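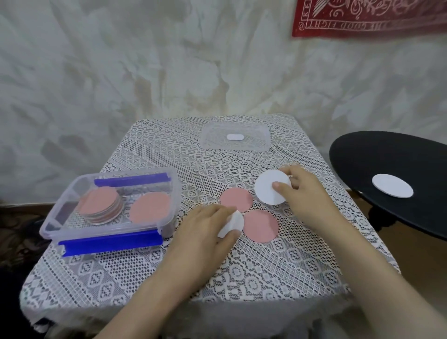
BELLIS, 2 June 2019

The lace shop on the main street opens at nine, and by half past there is usually a tablecloth spread across the counter. Most of them come from attics. Some have been folded in the same place for decades and have a brown line down the middle where the crease was.

Abilio Sarmiento has mended table lace here for most of his working life. He learned the trade from an aunt in Ratodach, a town that once had a mill and several hundred home workers. The mill closed and the machines were sold for scrap, but the cloths it made are still in use all over the valley.

"People think lace is for looking at," Sarmiento says. "These were made to eat on. They can take more than you expect."

A cloth from the Ratodach mill can be recognized by its border, he says. The pattern books gave each design a number, and the highest he has seen is 754. Number 516, a plain design with a narrow edge, was the one most families bought. It sold well because it was cheap and easy to iron.

Repairs start with washing. Sarmiento soaks a cloth overnight in cool water with a little mild soap, then rinses it until the water runs clear. He does not use bleach. Old cotton that has been bleached too often breaks when it is stretched, and he turns those jobs away.

Small holes are closed with a needle and cotton thread. A large tear may need a patch cut from another cloth, and he keeps a chest of ruined ones for that purpose. A simple repair costs $60. A big one can take almost 80 hours, and he quotes those separately.

Business has picked up in the past few years. Younger customers from Ginden have begun to bring in cloths they inherited, and a restaurant in Indden now sends him its table linen each June, when it closes for two weeks.

For storage, Sarmiento recommends rolling a cloth around a cardboard tube covered in clean cotton. Plastic bags hold damp and should be avoided. He also tells customers to take the cloth out and use it a few times a year, and to deal with wine stains the same evening.

The shop is closed on Mondays.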